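Transferring credit from a June pre-college program
Posted in Summer Programs and Enrichment

Selamawit Jemal
2025-12-28
My daughter, a Grade 11 student, has been offered a place in the four-week summer program at Hulness College. The letter states that she will earn two college credits. Would another college be obliged to accept them, and must she request a transcript herself?

Decha Sangkhawat
No college is obliged to accept them. Each registrar decides individually, and many ask for the course outline and the number of contact hours. Our office at Kendent reviews some 33 such requests each year. Families should keep the outline and all graded work until a decision is made in writing.

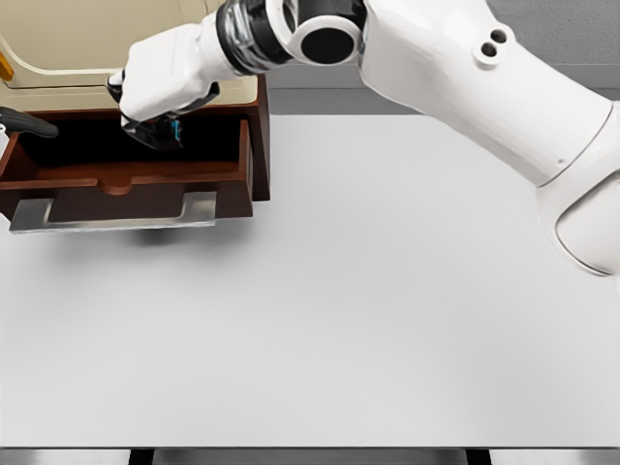

Robot arm at an open wooden drawer (computer simulation)

Transcripts are not sent automatically. The student must submit a signed request after final grades are posted — a parent's signature alone is not sufficient if the student is 18 or older.

Tolera Sisay
My son's were accepted, so I would not worry. It took 6 weeks.

Lucyna Domański
Please confirm also whether the program is graded or pass/fail. The Assefa summer session is pass/fail, and two of the colleges to which we applied declined it for that reason. The program office should be able to answer by email before the deposit is due.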